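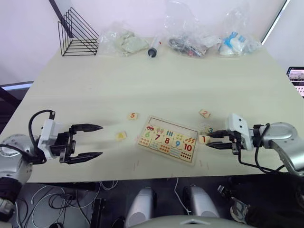

Progress report to the Hartley Fund: Nomlow Toy Library, spring term

We're past the halfway point of the grant and I'm so pleased with how it is going! When we wrote to you last, the puzzle shelf was the weakest part of the library. Half the boards had a piece missing and families had stopped asking for them. Now they go out faster than we can check them back in.

Of the $2,960 you awarded, we have spent $900, nearly all of it on wooden puzzles and replacement pieces. The shelf now holds 128 puzzles, sorted by age. The number boards are the runaway favorite (6 through 10 along the bottom rows, with the matching dots and stripes underneath), and children who can't read a numeral yet will happily count the dots and get there anyway. The color of the printed numbers helps too. We hear a lot of "where's the blue one?"

Checking returns is still slow. Every board gets laid out on a table and every block put back in its place before it can go out again, and loose pieces do wander — a stray 4 came home in a lunch box in April. We've started putting a label on the back of each board that says how many blocks belong to it.

The Cisivham branch opens its own shelf in June with 20 boards from our stock. After that we'd like to try the Julura preschool, which has asked twice.

Still to buy: storage trays, more number boards, and a second checking table. Receipts are attached.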